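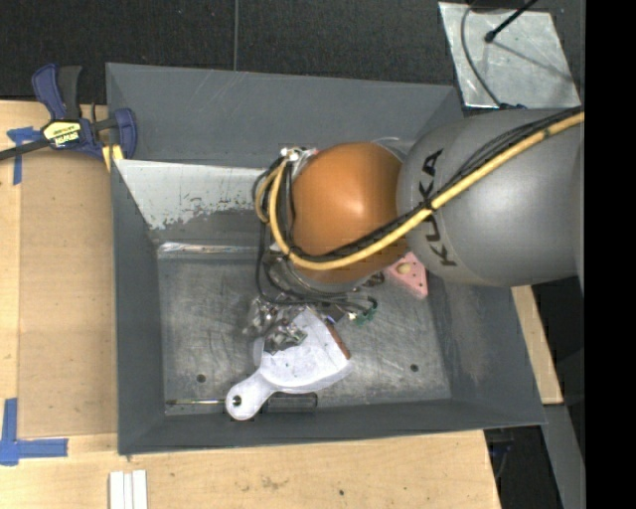
Home | Checklists | Purchasing | Contact

Bin-picking cell, pre-purchase inspection
Site: Nombridge, bench 5. Inspected by Birutė Sakalauskas, March.

1. Arm mounting bolts, torque marks lined up - OK. Keep the arm. It eats most of the budget as it is.

2. Cable dress pack - MONITOR. Cables loop right across the wrist as it is, and full reach won't help. Sivham quotes a proper guide kit for the price of a decent used car. Get a second quote.

3. Gripper fingers and fasteners - OK. Spare set still not ordered. It was on last year's list too, where it looked very handsome.

4. Bin secured to bench - REPLACE. A clamp is fine for a trial and keeps getting promoted to permanent. Budget for a fixed bracket, Povevholm catalog, 6 week lead time.

5. Bin interior - OK. Scratched floor, cosmetic only. Request for a new bin declined, with love.

6. Position marks on bench - MONITOR. Tape moves. Dowel pins do not, and cost less than the meetings we have had about tape.

7. Emergency stop, reach and function - OK, tested at 2:15 p.m. Second button wanted on the far side before anyone signs for a second arm.

8. Guarding - FAIL. Stankevičius quote runs to 34 pages and the price is on the last one. Read it sitting down. No guarding, no purchase order.

Next inspection: after the bracket arrives, so bring a book.

5 comments | Share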